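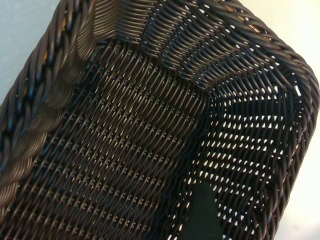 Rectangular woven basket, dark finish, interior and braided rim.

Gemside Woven Storage Basket, Rectangular
Supplied through the Clarnville and Lestville showrooms

Product overview
The Gemside rectangular basket is an open storage basket for shelves, counters and tabletops. It is woven from a synthetic strand with the look of rattan and is finished along its upper edge with a thick rim of twisted strands laid in a rope-like pattern. The strand has a glossy surface. Under direct light the color reads as a dark brown, while in shade it is close to black. Customers who wish to match the basket to existing furniture are advised to view it in the showroom under lighting similar to that of the room in which it will be used.

The basket was added to the Gemside household range in September and replaces the earlier flat-rim model. Replacement orders for the flat-rim model can no longer be accepted.

Construction
The walls are woven continuously around the corners, so that there is no seam at the corner itself. The strands fan outward where they turn and are packed closely together at that point. Small gaps between strands are a normal feature of the weave and do not indicate a fault. Slight differences in the height and spacing of the loops are likewise to be expected from one basket to the next, and baskets ordered as a set may not be identical.

The rim is rounded and may be used to lift the basket when it is lightly loaded. For heavier contents, the basket should be supported from beneath with both hands. It should not be pulled along a shelf by one side of the rim when full.

Suitable uses
The basket is intended for dry household goods: folded towels, napkins, packaged foods, mail, stationery and similar articles. It may be used for whole fruit or wrapped bread if a cloth liner is placed inside first. Very small items such as pins, loose tea or seeds should be kept in a separate closed container, as they may pass into the weave.

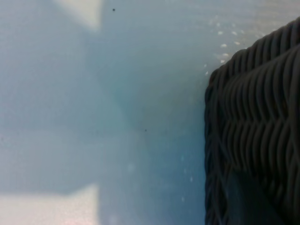 When placing the basket on a painted, lacquered or glass surface, wipe both the surface and the underside of the basket beforehand. Grit caught between the two may leave marks when the basket is moved. Felt pads are available from either showroom on request and are fixed to the underside at the four corners.

The basket is not designed for use in an oven, on a heated surface or beside an open flame. It should be kept clear of radiators.

Care and cleaning
Remove dust with a soft brush, working along the direction of the strands. The rim tends to collect dust in the grooves between its coils and may require a narrower brush. For stains, use a cloth dampened with warm water and a small amount of mild dish soap, then wipe again with clean water and allow the basket to dry in the open air. Bleach, solvents and abrasive pads will dull the finish and must not be used. Do not place the basket in a dishwasher.

Ordering and delivery
Individual baskets may be purchased at either showroom. Trade customers may order in cartons of 28. Orders from hotels, schools and offices are handled by Henrique Leitão at the Clarnville showroom, who can also arrange for a sample basket to be sent before a carton order is confirmed. Deliveries are made by Barros and require a signature.

Returns
Unused baskets may be returned within 57 days of delivery with the original receipt. Cartons should be inspected on arrival, and any damage should be reported in writing to Lourenço Bettencourt, Customer Returns, Lestville, before the remaining baskets are put into use. Baskets that have been fitted with felt pads are accepted for exchange only.

Page last revised November 7, 2021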